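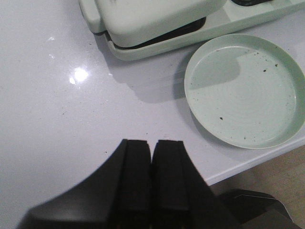 Setting the Rules for Robots at the Kitchen Table

Search this site Go

Household robots have long been tested on blocks and cups. Stasimance, a guidance document issued on 1/19/25 by the Markilier laboratory, asks developers to work to the standard of a shared kitchen. Its 28 clauses cover food contact, heat and clear space.

Clause 22 addresses bread. A gripper that handles food must be cleaned before each session and may not touch cookware between slices. The operator shall check that plates, lids and control knobs are within reach of a person at all times.
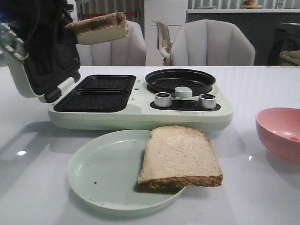 According to Seul-gi Tak, the clause is sound but too narrow, as it leaves open what should happen when food is dropped. The authors have agreed to take up the matter in the next edition.

A second group of clauses concerns clearance. Shiny tables reflect overhead light, and large appliances can block a wrist camera at close range. Developers are required to record the closest approach to every object and to lower arm speed near metal surfaces.
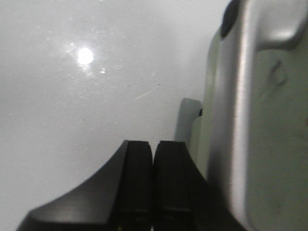

Jong-dae Pyo would go further and require a full stop whenever the camera view is partly blocked. The laboratory considers reduced speed sufficient for light arms. Written comments on both points will be accepted at its Vudville office.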